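What the demo doesn't cost out
Speaker notes – Hanna Kushnir
January 26, 2021

Slide 1. Title
Say hello, thank Volodymyr for the slot. Don't apologise for being the person who says no to things. Ask for hands: who has a quote for a robot arm on their desk right now? Who has read past page one of it?

Slide 2. Where I'm coming from
I do equipment planning for Fallora. We run shared kitchens and prep rooms, and I look after the replacement budget. In June we were asked to put a two-armed kitchen helper into next year's plan. The seller was Avberg. The pitch was good. I have sat through a lot of good pitches.

Slide 3. What the quote said
Arms, base, hands, one licence, delivery. One tidy number at the bottom. Missing: spare fingers, training, the floor work, insurance, and anyone's wages while the thing is being set up. Pause here. Let people think about their own quote.

Slide 4. The simulation question
Most of what we were shown was simulated. I have no problem with that as engineering. You want the thing to practise on a microwave door a few thousand times before it meets yours. My problem is with simulated results turning up in a business case as if they were a service record.

Avberg's sheet listed 500 runs of the door task. I asked how many were on a real appliance. The answer was 11. I asked whose appliance, and the answer was a bench unit in their own lab.
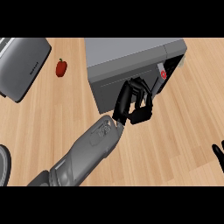 So the first line in my budget template is now a trial on our own gear, paid for separately, before any deposit. Our microwaves are three different ages. One door sticks. One has a button where the others have a handle, and a robot that has learned to hook a handle may have nothing to say to a button. If the supplier wants us to replace the lot to suit the robot, that goes on the robot's line in the budget. It doesn't come out of kitchen renewals.

Slide 5. Hands
Slow down on this one. Everybody asks about the arm and the arm is the dull part. Ask about the hand. How many moving joints, who repairs it, how long is it away, do you get a loaner. Our draft had $1494 a year for hand servicing, which covered inspection only. Parts were extra and labour was extra again.

Also ask if you need fingers at all. Zinchenko quoted us a plain two-jaw gripper for part of the work. It won't win any prizes, but our own tech can fix it.

Slide 6. The hours
The Avberg case assumed the robot was busy 100 per cent of the shift. Our people aren't, our dishwasher isn't, and I don't see why this would be. I reran it at half and the payback date moved past the end of the warranty – further than the lease on the building, in fact. (If someone asks for the spreadsheet, yes, I'll share it, with the wages column taken out.)

Slide 7. What I'd put in a plan
Trial cost, on site.
Changes to power, benches and lighting.
Spares held on the shelf.
A named staff member and their hours.
Licence renewal in years two to five.
Removal. Ask who pays to take it away.

Slide 8. Where we landed
We didn't buy. We put a small sum aside for a trial at the Nonton site and left the capital line blank. Volodymyr thinks I'm being too cautious and he'll tell you so after the break. He may be right about the five-year picture. I'm still not signing on a one-page quote.

Questions. If we're short on time, skip slide 6 and take the lease question from the floor.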